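Gesside Student Robotics Club
Progress report to the Brouwer Fund, spring term
Prepared by Cor Hoekstra, club lead

1. Where we are

The club has met twice a week since the start of term, from four until half past five. Fifteen students are on the register, most of them in their second year. We lost two at the start of the term to exam timetables and took on two new ones from the electronics course, so the number is the same as in the last report.

The project is still the one described in the application. Students use hand-held grippers to show a task, the recordings are cleaned up and labelled, and a small policy is trained on them for the arm in the workshop. The task for the Cledura student competition is sorting cutlery into a tray. We have also kept the simpler cup-stacking task from the autumn, mostly for training new members.

2. Recording

We planned for 1,000 usable demonstrations by the end of term. At the time of writing we have nearly 600. The shortfall has two causes. The first batch of finger pads wore through sooner than expected and we waited for replacements. We also threw out most of the January recordings after the students found that the clocks on the left and right grippers had drifted apart. The clocks are now checked at the start of every session and we have had no repeat of the fault.

Students work in pairs and swap over at the half hour. One records while the other keeps the log sheet. The log sheets are dull but they have already saved us one long search for a mislabelled folder. 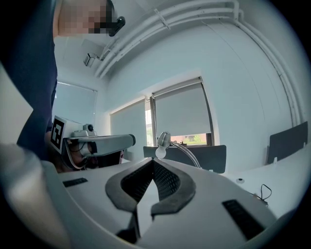
Two of the grippers in the recording room, with the blinds pulled mostly down.

Marker tracking gave trouble in bright afternoon sun, and the students tested it with the blinds up and down over several sessions. Fewer recordings were rejected with them down, so that is now the rule for afternoon work. Morning sessions in the holidays did not show the same difference.

3. Training and the arm

The first policy was trained in February on the cup task. It stacked two cups in most trials and failed when the cups stood close together. The cutlery policy has only been run on a part of the data so far. It picks up spoons fairly well and forks badly. The second-years think the camera view is too narrow at the moment of grasping and want to try a different lens – this is a small cost and can come out of the existing parts line.

4. Spending

The grippers and the replacement pads from Verkero have been paid for. Travel to the competition has not been booked. We do not expect to ask for more money this year.

5. Next term

Recording continues until we reach the planned number. Training on the full cutlery set should start in May, and the trial run in front of the other clubs is set for June. I will send the results of the trial with the final report, together with the students' own write-up.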